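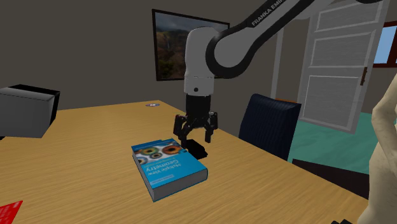 Figure 3.1 A book lying flat on a tabletop.

Chapter 3
Keeping Paper Records

Every town office, clinic and school keeps paper. Even where most work is done on a screen, deeds, signed forms and bound registers still have to be stored and found again. In this chapter you will learn how records are sorted, labeled and shelved, and how long each type is kept.

Consider the land office in Cundstead. When Apolinar Chávez became its records clerk, he found 249 bound registers shelved by size. A request for one deed could take 2 hours. He shelved the registers again by district — Udgate first, then Trujillo — and by year within each district. He then wrote a finding list, a plain table that gives the shelf number of every register.

Key terms
register
finding list
retention period
transfer slip

3.1 Bound and Loose Records

A bound record has its pages fixed in order. A loose record can be refiled, copied or lost one sheet at a time. The two types need separate shelving, and the rules for loose records begin on page 61.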